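Search this site Go

About > Who we are

3 min read

Andska started in June in a unit behind the Tokmont bus depot, with one van, a borrowed tile cutter and a loan Obadia Ndung'u still describes as character building. We fit kitchens. We have fitted 355 of them so far, including one we fitted twice after reading the plans upside down.

Obadia does the measuring and most of the worrying. Lleucu Mathias runs the office, draws the layouts and answers the phone, usually while someone is drilling. She came to us from Plultlow, where she sold conservatories, and she would rather not discuss it.

We don't have a showroom. We had one for a bit and people mainly came in to use the loo. Instead Lleucu will bring samples round to your house and leave them with you for a week, by which time you'll have spilt something on them and learned more than we could tell you.

A worktop survey costs £56, taken off the bill if you go ahead. We do not have a sale on. We have never had a sale on - the price is the price, and it'll be the same after the bank holiday. 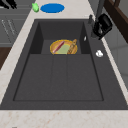

Dark grey sink in a cream marble worktop, with wicker plate.

We cover Tokmont, Plultlow and most of the villages between. Queiroz Lane is fine too, if you move your car.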